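Reading the Coming-of-Age Novel, handout 5
Posted 7/25/20

OK, so we're finally at Zirska! I know a lot of you have been flipping ahead, and I can't blame you, it's the funniest thing on the list. A couple of notes before you get going.

First, the narrator. Arthur is telling us this story as a grown man, but he keeps slipping back into the voice of the kid he was (watch the verb tenses in chapter 11, they go all over the place). When he says his father "ruined" the trip to the coast, who is talking? The boy in the back seat, or the man of 40 who has kids of his own? I change my mind every time I teach it. Mark any spot where you hear both at once.

Second, the town. Dendus is small and dull and Arthur can't wait to get out, which puts him in the same boat as pretty much every hero we've met since February. What I like is how much of the book he spends looking at it anyway: the bakery, the bus shelter, the neighbor's awful hedge. He's bored and he's in love with the place, and he only admits to the first.
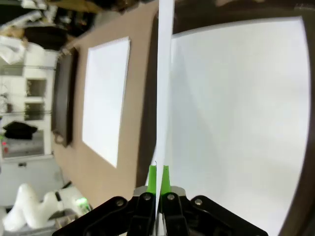
Green fingertips pinching a long, thin strip of white paper.

Then there's the length. Yes, the Zovent edition runs to 1,051 pages, and no, you don't have to read them all for next class. Stop at the end of Part Two. If you have a different edition, that's the chapter with the wedding and the broken piano.

For your response, pick one scene where Arthur gets something wrong about another person and write a page on how the reader can tell. Quote the book, please! Plot summary doesn't count, I've read it.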